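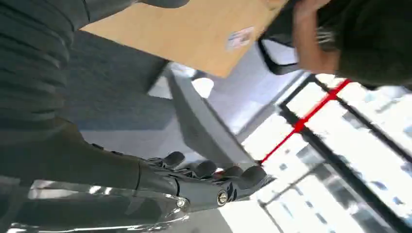

Fig. 2. Hand and forearm from the wrist camera. Joint ring at left, silver bolt head in the side of the palm housing.

4.2 Checking the hand fasteners

The Gandier quick-start sheet calls the hand maintenance-free. Don't believe it. Check the fasteners every 200 hours of run time, and again after any hard contact.

1. Park the arm and switch off drive power. The green "safe" light on the Ovon controller only tells you the software has stopped asking for motion. Pull the plug.

2. Find the round bolt head on the side of the hand and the smaller metal fastener near the wrist joint. Mark both with a paint pen across the seam.

3. Try each one with a hand driver. If the mark has moved, back the fastener out, clean it and refit it. Do not use a power driver on the palm housing.

4. Turn the hand gently against the forearm. Any click at the joint ring means stop and see 4.5.

5. Restore power and run the curl test for 1000 cycles. Look at the paint marks again.

CAUTION: A "PASS" on the curl test covers finger travel only. It says nothing about the fasteners.

NOTE: The vendor claims the self-check catches a loose wrist (code 1487). Marisa Marino backed the wrist fastener out two full turns in March and the code never came up. Log what you find by hand.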